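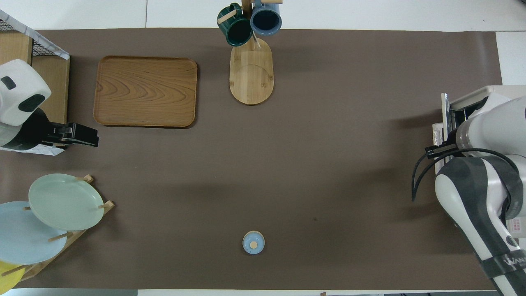
Prellitz replied:
The guidance posted in December asks members to keep silence for 40 minutes each morning. I respectfully question whether that length suits beginners. Ten would be enough.

Ellano_Parish replied:
The 40 minutes include the reading of the psalm. The silence itself is 19 minutes. Please see section 3.

Prellitz replied:
Section 3 does not say so. It speaks of "silent prayer" throughout.

Cadetti replied:
I must disagree with both posts. A fixed length turns prayer into a duty to be timed. Our group removed the rule and attendance did not suffer.

Ellano_Parish replied:
Attendance was not the purpose of the rule. The wording of section 3 will be reviewed before Lent. Members may keep the shorter period until then.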